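Drestar Adds Topic Trend Reports to Its Photo-Sharing App

ROSTCOMBE — Drestar, the photo-sharing network, will begin publishing a monthly report on the topic tags used in public posts. The first edition is scheduled for release in June and will be open to all account holders at no charge.

Each report will rank tags by the number of separate accounts using them. Repeat posts from the same account within a calendar month will count once. Drestar previously ranked tags by total posts, a method that gave extra weight to accounts posting on an automatic schedule.

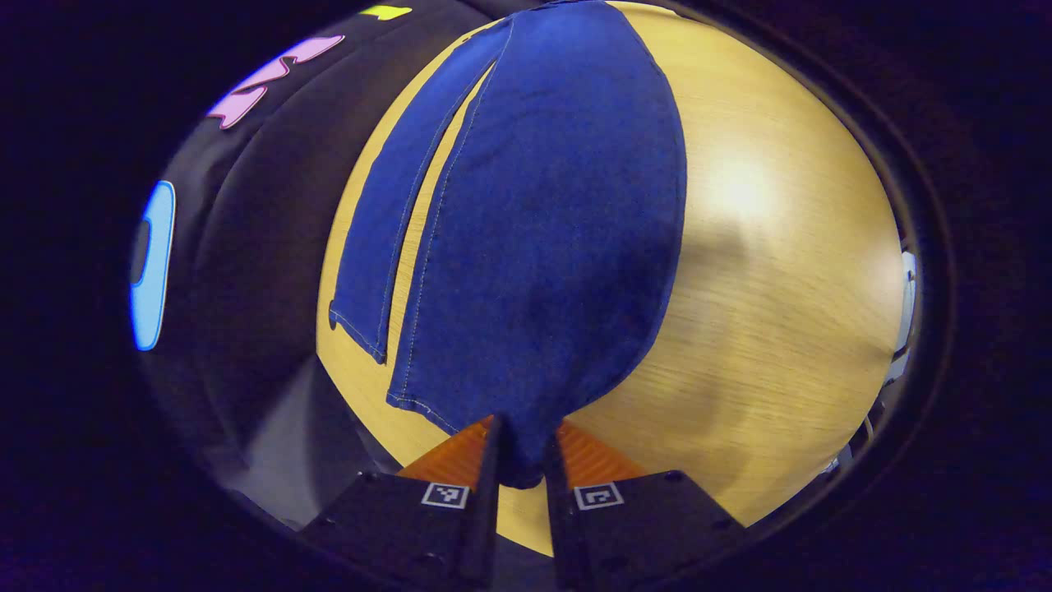
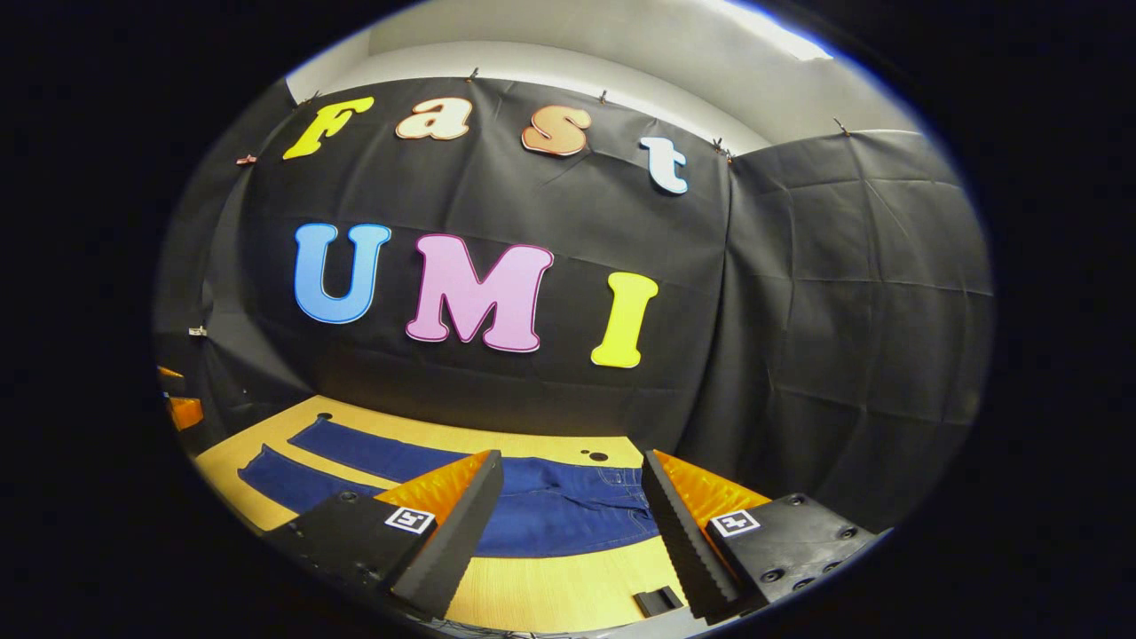 Will private posts be counted in the monthly report?

Only public posts are counted, and a post switched to private before the end of the month is removed from that month's totals.

The ranking is produced by Clusard, a tag-counting system built by the data firm Jalali. Clusard groups spelling variants and plural forms under a single entry, then checks the result against the previous month's list. Tags with a sudden rise in use are held for manual review before they appear.

"The old list measured volume. The new one measures how many people are using a tag," said Fatemeh Jafarzadeh, head of product data at Drestar. "Some tags will drop several places as a result, and users should expect that in the first edition."

Reports will be issued in four languages. Account holders can filter results by region and compare up to six tags on one chart. Data from the previous three months will stay available in the app — older reports can be downloaded as spreadsheet files.

The trend page will appear under the Search tab after the next app update. Users on versions more than two releases old will need to update before the page is visible. The existing daily list will remain in place until the first report is published, and will then be withdrawn.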